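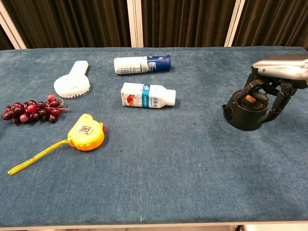
**Ticket support Sulis - site de Branville, ligne de tri des retours**
Ouvert par : Loïc Maillard
Priorité : 4

Bonjour Archana, je reviens vers vous au sujet des reprises manuelles, qui nous occupent toujours autant depuis la mise à jour de juillet. La main tient très bien les objets à poignée ou à bouton, et la théière noire ne pose aucun souci de prise. Ce sont les articles couchés qui nous font perdre du temps, par exemple les deux bouteilles en plastique sur le flanc, bouchon vers la droite : le système hésite, demande une validation, et l'un de nous doit quitter son poste pour appuyer sur le bouton.

Je précise, au cas où ce serait utile, que nous traitons environ 3 000 retours par mois. Anju Rastogi, qui triait tout à la main avant, s'occupe maintenant des validations et des litiges clients. Elle aime bien cette partie - elle me l'a redit ce matin - mais être appelée en plein coup de fil, c'est pénible pour elle comme pour le client !

**Déjà essayé**

- redémarrage complet du poste, sans effet
- seuil de confiance baissé de 4 points : moins d'appels, mais deux articles mal rangés
- retour au seuil d'origine

**Réponse d'Archana Goel**

Merci Loïc, c'est très clair. Pouvez-vous regrouper les validations au lieu de les recevoir une par une ? Menu Poste, puis File d'attente, puis « différée ». Les articles douteux attendront dans le bac de côté.

**Suivi, 16 h 20**

C'est fait, et l'après-midi a été bien plus calme. Anju vide la file entre deux appels, quand elle le souhaite. Reste que le bac déborde vite, Satish Kotian va en demander un plus grand à Prunesden. Je laisse le ticket ouvert jusqu'à sa livraison.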